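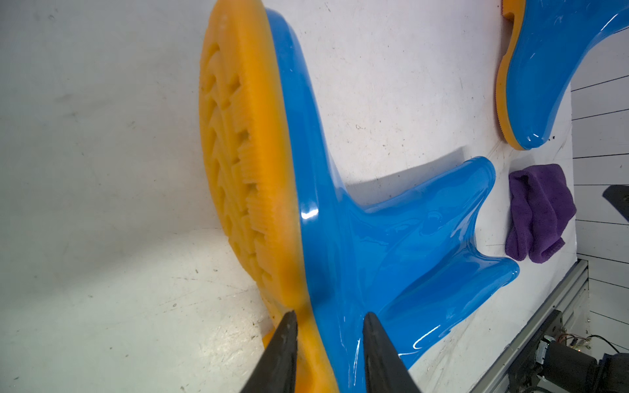 About us

Hello, and welcome to Cutico! I'm Phyllis Horrocks, and I grow cacti and other succulents in Ledisley with my business partner, Wayne Pearce. If you've landed here after searching for "why has my cactus gone soft at the bottom", you want the Care Notes page (and stop watering it, please, before you do anything else).

I started with 12 seedlings on a bathroom windowsill, most of them mammillarias, all raised from one packet of mixed seed. Nine years on, the windowsill wasn't coping, and neither was the rest of the house. Wayne had been growing lithops and haworthias on his own for ages, and we met when we both reached for the same tray at a plant sale. He let me have it. I still owe him for that one!

We've got six greenhouses now, on what used to be a market garden. The oldest one leaks at the far end so that's where the potting bench lives, and the newest is heated just enough to keep the melocactus happy, because they sulk below fifteen degrees and then they die. Everything else gets a cool, dry winter. I'm quite strict on this. A plant that has been kept warm and wet all year looks lovely on the day you buy it and then won't flower for you, and I'd rather sell you something a bit smaller and tougher.

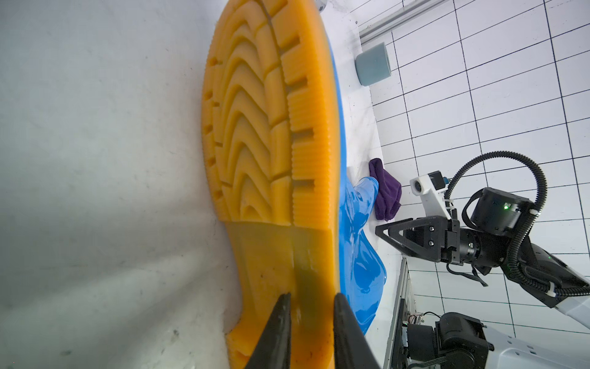 Blue boot, orange sole.

Nearly everything we sell is grown from seed here. We have 2740 plants on the current list, covering 600 species and named forms, and yes, I do update it myself, usually at 6 in the morning with a cup of tea, so please forgive the odd spelling. We don't sell plants dug up from the wild and we never have. If something has locality data, it's printed on the label and we'll tell you where the seed came from. If it hasn't, we won't make one up.

Some of you will know us for the Rosimau hybrids. Those are Wayne's, all of them, from crosses he began making with echinopsis years ago, and the big apricot one is the plant people always ask for. There's a waiting list. It offsets very slowly and we won't graft it just to hurry things along (he feels strongly about grafting, so do ask him if you have an hour spare).

Our compost is the Texier mix, named after the lane the nursery is on. It's loam, pumice and grit with no peat in it, and you can buy it by the bag if you're collecting, but we can't post it, sorry, the cost is silly.

Visiting is by appointment from March to October. Ring or email first and one of us will make sure the gate's open. June is the best month if you want to see things in flower, and late morning is better than early as a lot of them don't open until the sun is properly on the glass. The paths are gravel and fairly level, though the doorway to the second greenhouse is narrow, so tell us if you're bringing a wheelchair or pushchair and we'll bring plants out to you. Dogs are fine on a lead. Ours will want to say hello.

We post all year except in hard frost. Plants go out bare-rooted, wrapped in paper, and should be potted up dry and left alone for a week before their first drink.

Phyllis and Wayne
Cutico, Texier Lane, Ledisley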